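# Play kitchen sort-out, Davdale

24/04/2018

The play kitchen at the Davdale children's room had its yearly sort-out this spring. Everything came out of the cupboards and went onto the tables, and it was put back by type. Jummai Afolabi wrote the list and Halima Chukwu did most of the lifting.

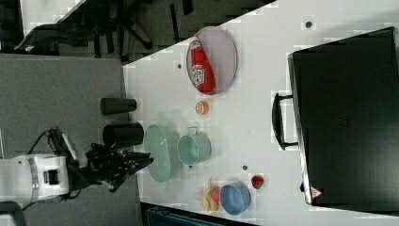
The last sort-out was in June, and a lot had drifted since then. Plates were in with the dress-up clothes, and the food was split between 2 drawers and a crate under the sink unit. The plan this year was to keep dishes, cookware and food apart, with one shelf for each.

## Dishes

The pale green oval plate and the lavender-pink one go on the middle shelf. The lavender-pink one has a thin rim that looks like metal, so it stays out of the dishwasher and gets wiped by hand.

The blue bowl goes next to the plates. It has a smooth matte finish.

The black cups are not quite the same size. The narrower one should go inside the wider one, but if it sticks, leave them side by side.

## Cookware

The light green saucepan has a short handle and is the same mint color as the oval plate. Gerrit Van der Merwe asked for the two to be kept together for the café game, so the saucepan is on the middle shelf too, at the end.

The bottom shelf is for any other pans. Nkechi Shehu is going through the box from the Cledwood room and will add what is fit to use.

## Food

The red ketchup bottle goes upright in the door of the toy fridge. It has a white label with printing on it. Please don't put real ketchup or water in it.

The orange slice goes in the fruit basket. Small pieces like this one get lost first, and Rostyslav Ivanyshyn has put a strip of wood along the front of the shelf to stop them rolling off.

## Still to do

- New shelf labels. The old ones have peeled.
- A lid for the crate.
- Check behind the radiator for missing food.
- Wash the dress-up aprons.

The Bassey room is next, and its toys will be sorted the same way. If you have play food at home that came from either room, leave it in the tray by the front desk and Halima will put it away.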